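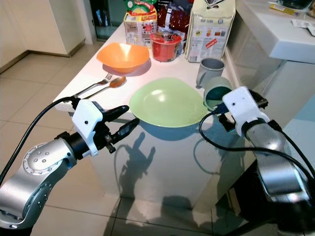
Brekke large plate in pale green, with cup, fork and spoon.

Garkisis Brekke Breakfast Set, 13 pieces
£61
In stock
Colour: Mixed (see Colours)
Add to basket
Add to wish list

Breakfast for two, or for one person who doesn't wash up until evening. Brekke is our everyday tableware, made to be used before you're properly awake and put away by whoever loses the argument.

Description

We've sold a lot of tableware at Garkisis that people keep for best. It goes in a cupboard, best never comes, and the household carries on eating toast off whatever was free with the last microwave. Brekke was designed for the other cupboard, the one at elbow height with the door that doesn't quite shut. It goes out on the table with the cereal and the jam and all the packets, and it doesn't mind the company.

The large plate is round, wide and shallow, big enough for a full cooked breakfast with the beans kept at a civil distance from the egg. There's no fancy rim. Earlier versions had one, and the testers used it to rest their toast on, where it went cold and slid off on the way to the sofa. The small plate does toast, half a grapefruit, a bun somebody bought on the way home and is now calling breakfast, and it also sits under the bowl if you like a bit of ceremony with your porridge.

The cups stack, two high. Three high is possible and we'd ask you not to. They have a dark teal inside, chosen by a long process in which everyone at Garkisis brought in their most tea-stained mug from home and we compared the results. Dark teal hides a great deal. Customers who take their tea very strong have written to thank us, and customers who check whether a cup is clean by looking into it have written as well.

What's in the box

2 large plates
2 small plates
2 bowls
2 cups
2 forks
2 spoons
1 butter knife

Yes, one butter knife. We get asked. Two people can't butter from the same dish at the same time without a row, so one of them may as well pour the tea. If you disagree, spare knives are sold singly in the Amen range.

Colours

Brekke comes in mixed colours and the mix varies from box to box. Large plates are most often pale green. Small plates may be orange, bowls are white, and cups come in soft greens and greys. The idea is that nothing matches exactly, so that when a piece gets broken (it will be a bowl, it is always a bowl) the replacement won't look like a replacement.

We can't take requests for a particular mix. We did try. There was a form on the website for one July, and by the end of it the warehouse had stopped speaking to us.

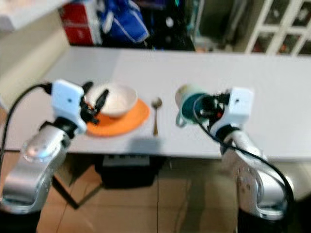

The bowl deserves a paragraph to itself. It's ceramic, with enough depth for porridge and a decent splash of milk, and it's meant to live on top of the small plate. That gives you somewhere to put a wet spoon down, catches whatever comes over the side, and lets you carry the lot to the table with your thumbs out of the milk. Some of our customers use the bowl for soup, salad, keys and, in one review, a goldfish on a temporary basis. We only guarantee it for food.

As for laying it all out, there's no correct way, whatever your aunt says. Spoon on the right is traditional. Fork and spoon together on the left is what happens when you're carrying the kettle in your other hand, and it tastes the same.

The cutlery

Forks and spoons in this set are from our Amen range, so called after the usual last word before eating. They're full size, with a bit of weight in the handle, and they don't bend in ice cream. The spoon is a proper eating spoon. We mention this after several messages from people who'd bought sets elsewhere and ended up with something between a teaspoon and a shoehorn.

Amen cutlery has a bright finish that picks up the colour of whatever is next to it, which is pleasant in the morning and slightly alarming beside beetroot. Wipe it dry if you live in a hard water area and mind about spots. If you don't mind about spots, you've just saved yourself a job.

Care

Dishwasher: yes. The glaze on plates, bowls and cups is tested to 1,000 washes. What happens at wash 1,001 we'd like to hear, since the machine we tested it in gave up first.
Microwave: yes for plates, bowls and cups. No for cutlery, as you know.
Oven: no. It's a breakfast set.
Freezer: we wouldn't, but we can't stop you.
Scouring pads: soft ones only. A steel pad will take the porridge off and some of the shine with it. Soaking works better and can be passed off as a plan.

Let the bowls cool before you rinse them in cold water. Grey marks left by cutlery come off with a paste of bicarbonate of soda and a bit of patience.

Size and storage

The whole set fits on one ordinary kitchen shelf if you stack it the way we pack it: large plates at the bottom, small plates on top, then bowls, with the cups alongside. The card sleeve the cutlery comes in is strong enough to keep as a drawer divider. It isn't handsome, but it stays where it's put.

The large plate fits most dishwashers upright. If yours is a slimline model, try it towards the back, where the upper spray arm clears it. Measure the gap before ordering if you've had trouble with big plates in the past. Returning crockery by post is nerve-racking for everyone.

Goes well with

Skonavwood tray. Carries breakfast for one comfortably, or breakfast for two if neither of you is in a hurry.
Skonavwood egg cups, pair. Brekke doesn't include egg cups. We had a long talk about it and ran out of box.
Amen butter knife, single. For households that have had the row.
Brekke serving bowl. Same white as the small one and a good deal bigger.

Delivery and returns

Orders placed before 3 pm leave us the same working day. The box is plain brown and says Brekke on one side, so it won't survive as a surprise if the other person answers the door.

If anything arrives broken, send us a photo of the damage and keep the good pieces. We'll post the replacement without asking for the bits back. Please don't send the bits back. Several people have, in an envelope.

Unused sets may be returned within the usual period for a refund. We do check, and we know what egg looks like.

Questions we've had

Can I buy the pieces separately?
Large plates, bowls and cups, yes. Small plates only in pairs, for reasons to do with how they're boxed that would bore you.

Will the colours fade?
They haven't on ours, which go through the staff kitchen dishwasher daily with no great tenderness.

Is the cup big enough for a proper coffee?
For a proper coffee, yes. For one of those buckets with a lid, no.

Do you make it in plain white?
The bowls are white. For a full white set, look at our wedding list pages, where you'll find several, all very nice and all kept for best.

Does it suit children?
It suits the ones who've stopped throwing. The plates are ceramic and will lose to a tiled floor.

Customer rating

2,591 reviews. Most mention the bowls, a fair number mention the butter knife, and a small, determined group would like the rim back. We've read them all and passed the rim people on to the design team, who sighed.

Write a review
Share this page
Back to Tableware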